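Talks & Interviews > Social Media > Public Sector

Answering 600 messages a week, and liking it

I'd been meaning to talk to Marjatta Hirvonen since she moderated the evening Q&A at the Prikport online town hall in August, the one where the sound dropped out and she just typed the whole thing for the people watching. She runs the social accounts for the Prikport harbor office, and she finally had an hour free, so we got on a call with coffee on both ends (hers was tea, sorry Marjatta).

She came to it sideways. "I was hired to do the ferry timetable," she told me. "Then the person who had the password left, and I had it." That was a page with 413 followers and a profile picture of an anchor. She kept the anchor.

I asked what changed first and she laughed at me. "I started answering. People would ask if the late boat was running and get nothing for two days. By then they were home, or they weren't!" Now the office gets 600 messages in a normal week, more when it's foggy, and two of them split the shifts. They use Boder to sort the inbox. She has mixed feelings about it. "It decides some things are angry when they're only Finnish."

We got onto live chats, which is what I really wanted to hear about. Prikport does one a month with somebody from the port or the city, always in writing, always 56 minutes. Why 56? "We had an hour, and then I needed four minutes to say goodbye properly and post the links." Fair enough. The busiest had 70 questions waiting before it started, and nearly all of them were about parking.

"I read every one to the guest beforehand, including the rude ones," she said. "If they want to skip the rude ones I ask them which rude ones. Usually there's a decent question in there with its boots on." She doesn't let guests send in prepared answers anymore. They tried it once with an engineer and the replies came up so fast that people thought he was a program – he was sitting right next to her, very hurt.

She's less keen on the newer networks. The office has an account on Clurnum that she checks on her lunch break, and she turned down Uzor altogether. "I'd have to make a dance about dredging." I said I'd watch that. She said I could make it, then.

I also asked what she'd say to a small office that's thinking of starting its own chats. She went quiet for a bit. "Do one badly with ten people. Put the transcript up the same night. And have a second person there, your hands get tired." Then she had to go, there was a boat.

Comments

dockside_ray
I was in the parking one. Still no answer on the gravel lot, but she was very nice about it.

Tilda M.
Same night transcripts, yes please. Our city takes three weeks and it comes as a scan.

pkowal
Would love to know how they split the shifts with only two people. Weekends too?

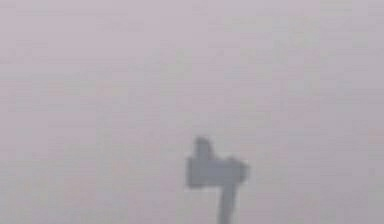 Page last changed: Apr 10, 2021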